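Kendthorpe Manipulation Group
Minutes of the regular meeting, 29 September 2018

The meeting opened a few minutes late, with apologies all round and a warm welcome to our two visitors from Segura, who had driven through heavy rain to be with us and brought pastries. The minutes of the last meeting were accepted with one small correction: the loan of the spare controller is until the end of term, and we had written the end of the month.

1. Dish loading study

Most of the morning went to this item, as everyone rather expected it would. The Roklow team went over the comparison they have been running between the two ways of training the arm. In the first, the policy learns from whole demonstrations, start to finish. In the second (which we have all started calling Lillinum, after the code folder it lives in), each demonstration is cut at the points where the gripper opens or closes, and the pieces are learned separately and joined up again at run time.

There are now 282 demonstrations in the set. Of these, 13 were left out because the operator stopped partway and started over, and there was a friendly but fairly long discussion about whether that was the right call. The visitors felt that restarts carry useful information about recovery. We agreed to keep them in a separate folder and try training with them once, so that we have a number to argue over.

Wrist camera views from the dish task:

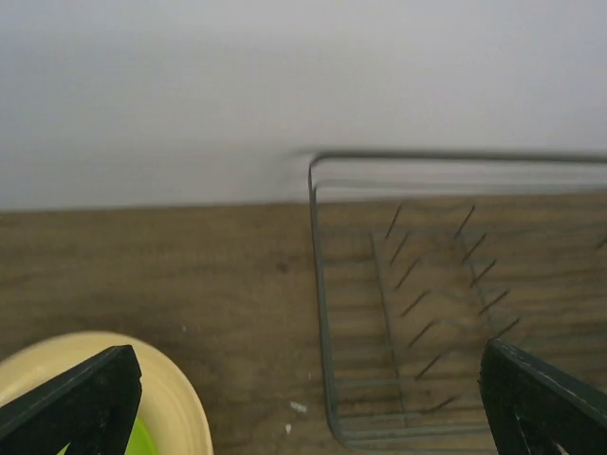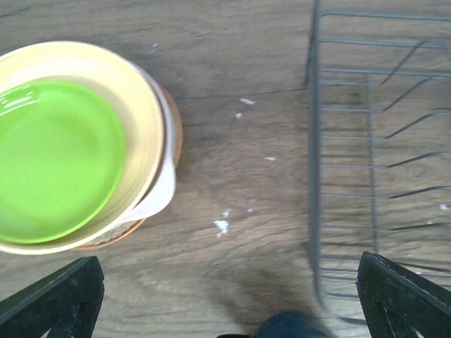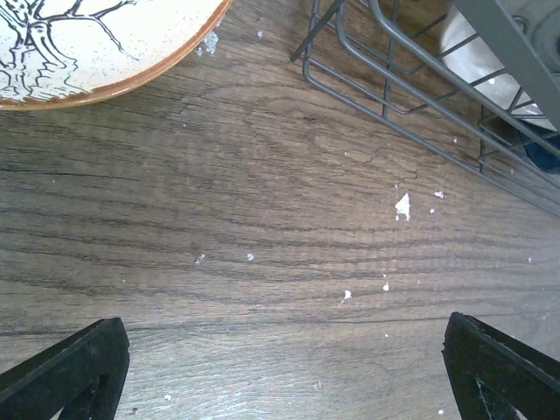 On the held-out trials, the whole-demonstration policy finished 8 of 64 and the cut version finished 31 of the same 64. Everyone was very pleased, and it was also said, kindly, that a single set of trials in a single room should not be leaned on too hard. Most failures in both conditions came at the moment of letting go, when the gripper opened a little too early. One of the visitors asked if the cut points themselves might be to blame, as they fall exactly there. The Roklow team thought this quite possible and will try moving each cut a short way later.

Agreed: repeat the trials with the later cut points, and have someone outside the team do the scoring.

2. Scoring sheet

The present sheet has only "finished" and "not finished," and several of us have been writing little notes in the margins, which are lovely to read and impossible to add up. A column for partial success will be added. Wording to be passed around by email before the next round.

3. Lab time

Segura would like two afternoons a week on the arm through the fall. Nobody objected, provided the booking page is kept up to date. The request for a second workstation is carried over.

4. Other business

The door code has changed. Please ask at the front desk, and please don't write it on the whiteboard again.

Meeting closed at 12:20. Next meeting same room, date to be confirmed.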